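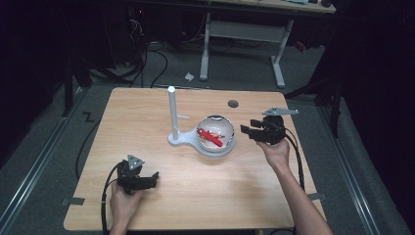
Trandby dish library moves into the old Nurkis building

February 2025

If you have ever hosted a family reunion in Trandby, or a graduation party, or one of those funeral lunches where twice as many people come as you planned for, you have probably borrowed plates from the dish library. It has lived for years in the back hallway of the grange hall, on metal shelves that you had to turn sideways to get past, and it has now moved across the street into the old Nurkis building, the one with the green awning that used to sell sewing machines.

The new space opened its doors this month, quietly at first, with the ribbon and the cake saved for later. I went over on a wet afternoon to return a gravy boat I had kept far too long (I confess to that here in print, so that I don't have to do it in person again), and found the front room already warm and smelling of coffee, with soup bowls stacked along the window side and the big serving platters standing on edge in a plate rack somebody built out of old stair railings.

For those who are new in town, the idea is about as simple as it gets. You come in, you pick out what you need, you write it down in the book, and you bring it back washed. There is no charge for the dishes themselves. A household that wants to borrow through the whole year pays 30 dollars, once, and that covers breakage, within reason. If you only need a few things for a single dinner, you can put whatever you like in the jar by the door and go on your way.

The move came about because the grange hall needs its hallway back. The hall is getting a proper accessible entrance this spring, on the north side, and the ramp has to come through just where the shelves were. Everyone agrees the entrance is overdue, and there was no hard feeling about it, but it did leave a great many dinner plates without a home. For a while there was talk of splitting the collection, with half of it going to a church basement in Jusow and the rest into storage until something better turned up. A good many people in Trandby didn't like the sound of that, and said so, and in the end the owners of the Nurkis building offered the ground floor at a rent the library can manage. The lease runs for four years.

What you get for the extra room is mostly the chance to see things. In the hallway the good pieces always ended up at the back, behind the everyday white ones, and unless you knew to ask for the blue tureen you would never have known there was a blue tureen. Now there is a whole wall for the odd and the lovely: the fish platter, the egg plates with the little hollows, the punch set that came from the Tahiri bakery when it closed its party room, complete with its ladle and all of its cups. The Tahiri set has been the most asked-after thing since the doors opened. It takes up more of a back seat than you would think, so do bring a box and some towels.

The everyday dishes are by the door now, which makes good sense, and they are sorted by what will go together and still look like a set on the table, even if the patterns came from different kitchens. The largest matching service, plain cream with a thin gold line, seats 88, and it has been to more weddings than most of us. It is already spoken for on several weekends in early summer, so if you are planning something big, the time to put your name in the book is now. The glasses are in the second room, along with the coffee urns and the tablecloths, and the high chairs are behind the door where they always get forgotten.

There is a long sink, too, and I think this may be the thing that changes people's habits the most. At the old place you had to carry everything home dirty, wash it in your own kitchen after everyone had left, and carry it back again the next day. At the Nurkis building you can bring the crates straight from your party and wash them there, with plenty of hot water and a drying rack that goes the whole length of the wall. Dish soap is supplied. Towels are not, or not enough of them, and clean cotton ones are the first thing on the wish list taped up inside the front door. After that come pie servers, a second coffee urn in working order, and egg cups.

Chipped plates will be handled a little differently from now on as well. They used to be set aside in a crate under the stairs, and I doubt anyone could have told you what became of them. From March there will be a mending evening once a month, when you can sit down with a chipped or cracked piece and learn to put it right, or at least right enough to hold a plant. It is free, and coffee is on. Pieces that have been mended won't go back out for food, but they will be offered to anyone who can give them a second life as a soap dish or a saucer under a flowerpot, and I already have my eye on a certain sugar bowl with no lid.
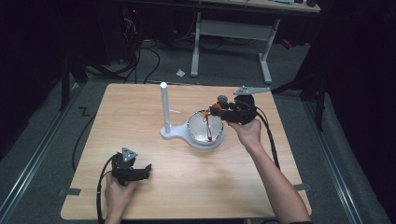
One longtime borrower from the Jusow side was less sure about the new arrangement, and pointed out that parking on that block is hard enough without people trying to load a punch bowl in the rain. The old hallway may have been cramped, the borrower said, but you could back right up to the side door of the grange hall and be gone in a couple of minutes, and older folks in particular are going to miss that.

It is a fair point, and it came up more than once while I was there. The street in front of the building is metered until six, and the loading spot at the corner belongs to the hardware store in the mornings. For now, borrowers are welcome to use the alley behind the building, where there is a wide door and a cart with good wheels. Go slowly at the far end, where the pavement dips. The town has been asked for a short-stay space out front with the library's hours on the sign, and an answer is expected before the summer parties begin.

The hours themselves are a bit longer than they were. The library will be open in the late afternoon on weekdays and from mid-morning on weekends, and returns can be left in the covered bin by the alley door at any time, so long as they are clean and wrapped and your name is on the crate. Please don't leave the punch set in the bin. Please don't leave knives in it, either.

Moving day, by the way, was done almost entirely on foot, back and forth across the street with wagons, strollers and a couple of borrowed wheelbarrows, and it took 37 crates of old newspaper to wrap everything. A good deal of that newspaper was this one, and I'm told that people kept stopping to read it and had to be hurried along. The only losses were a cream saucer and the handle of a teapot, and the teapot is down for the first mending evening.

The open house, with the ribbon and the cake, will be held in March once the front windows have been lettered, and the date will be posted on the door and in this column. Coffee will be served in the library's own cups. If you still have something of theirs in the back of a cupboard — a ladle, a creamer, a cake stand you have come to think of as yours — bring it along then or drop it in the bin before. There are no late fees, and there never have been.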